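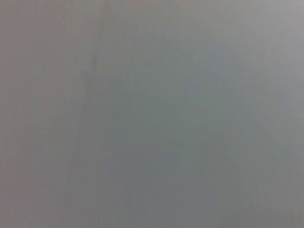
Lonier replied: before anyone tells you to buy something, are you sure you need a rack at all? Mine was sold as a space saver and takes up more worktop than a plain pile did.

Original question, posted 1 June 2022 by Stilis
I've got a set of coloured plates, every one different, and a thin wire rack to stand them up in. The packet says it stops chipping. Does it really? I have my doubts. They all end up leaning on each other anyway.

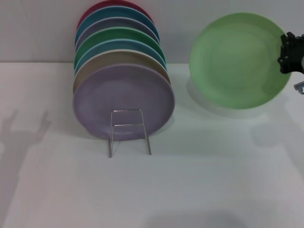

I'd also like to know if the order matters. My sister-in-law swears by big ones at the front, but she swears by a lot of things. The rack has been out since February and I can't say I've noticed any difference, good or bad.

Answer from Chu (3 votes)
Depends what they're made of, which you haven't said. Standing them up does save you lifting the whole pile to reach the bottom one. Chips come from knocking the rims together, and a rack where they all lean won't cure that. Try fewer plates and leave a gap between them. I wouldn't believe anything printed on a packet.

Answer from Lonier (0 votes)
As I said, pile them in a cupboard. Kitchen paper between if you're fussy. Order makes no odds.

Related questions
Do plate racks scratch a white table?
Getting tea stains off pale plates
Is a 12 piece set ever worth it?
Wire rack feet have gone rusty

Cindamside Household Help | Contact us | Back to top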